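Chapter 4
Working for the Screen: How Actors Are Cast and Credited

A viewer who looks up an actor usually finds a short line of job titles: actor, producer, sometimes writer or director. The line looks simple, but each title stands for a separate contract, with its own pay and its own duties. This chapter follows a performer from the first audition to the closing credits of a television series. The examples come from Sumosdale, a half-hour comedy made by the production company Nudesska.

Most speaking parts are filled through a casting director. The casting director reads the script, writes a breakdown of each role, and sends it to agents. A breakdown gives the age range of the character, the number of episodes, and a few words on manner. For the first season of Sumosdale the breakdown listed 26 speaking roles, and only four of them were regulars.

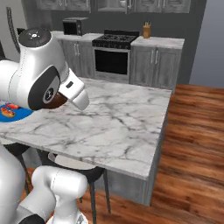 Regulars are hired for the whole season and are usually tested before the network signs off on them. A recurring player appears in several episodes but has no promise of more. A guest player comes in for one story. The pay differs, and so does the billing. Regulars are named in the opening titles, while guests are more often named after the first scene or at the end.

An audition for a regular role can take several rounds. The first is often a recording the actor makes at home. Later rounds take place in person, and the last may be a chemistry read, in which two actors try a scene together. A good solo reading does not always survive this stage – comedy in particular depends on timing between partners.
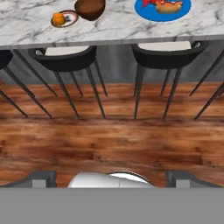
By Olivia Hartwell
Updated Nov 13, 2019

4.1 From Performer to Producer

Actors who stay with a series for some years often ask for a producer credit when their contracts come up for renewal. In some cases the credit reflects real work, such as reading drafts, hiring directors, or sitting in on the edit. In other cases it is part of the pay agreement and adds few duties. The title alone does not tell you which.

The lead of Sumosdale became a producer in season 2. The contract gave the actor a vote on guest casting and a seat at script meetings, held each July before shooting began at the Plundow studio. Two seasons later the same actor directed an episode, "Padilla," which had nine speaking parts and was shot almost entirely on one set. 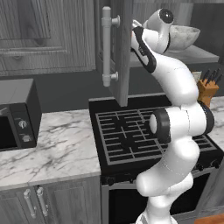 Figure 4.1. Robotic arm at an open cabinet door in a gray kitchen (computer rendering).

Directing from inside the cast brings practical problems. The actor cannot watch a take while playing in it, so playback takes up more of the day. Many first-time directors ask the writers for a lighter part that week. Others rehearse with a stand-in and step into the scene only when the blocking is set.

Key terms: breakdown, regular, recurring player, guest player, chemistry read, billing, producer credit.

Section 4.2 looks at the order of names in the opening titles and how that order is settled.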